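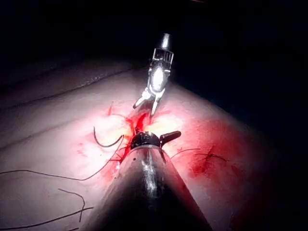
Metal grasper jaws just above a bloody opening in pink tissue.

July
By the Vurkthorpe Workshop Desk

Cleaning and Storing Old City Views

Engraved views of historic cities are usually on rag paper, which tolerates handling better than modern stock. Most damage at home comes from tape, damp and unsuitable frames. Work on a clean table with dry hands.

Remove surface dirt with a soft brush, center to edge. Follow with grated eraser crumbs, moved lightly in small circles. Stay off the plate mark and any hand coloring. Stop if fibers lift.

Do not pull old tape. Slide a thin spatula under a loose corner and leave whatever resists. The Anden spatula is flexible enough; the Rantala is too stiff for anything under a heavy map sheet. 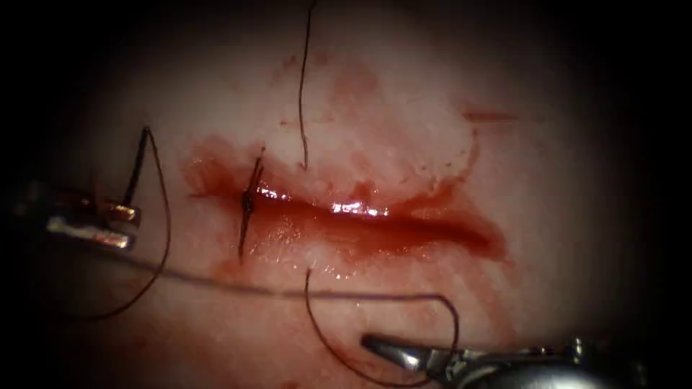
Red wash is the least stable color on most tinted views, and it moves as soon as the sheet is wet. Test one spot with a barely damp swab before any water treatment. A loose red does not stay where it was laid down. The blood around the slit in the pad has the same habit: a wide smear above it, streaks fanning out to the right, and a small spatter on its own near the upper right. Blot straight down and lift. Never wipe. Check the margins for stray spots before the sheet dries.

Store flat in acid-free folders, one sheet each. Keep the room below 70 degrees and away from outside walls. Plaltonetti folders come in packs of 10 — buy the size above your largest sheet.

Recent
Flattening a rolled harbor chart
Hinges for a double-page map
Repairing a guidebook spine
Wax seals: what to leave alone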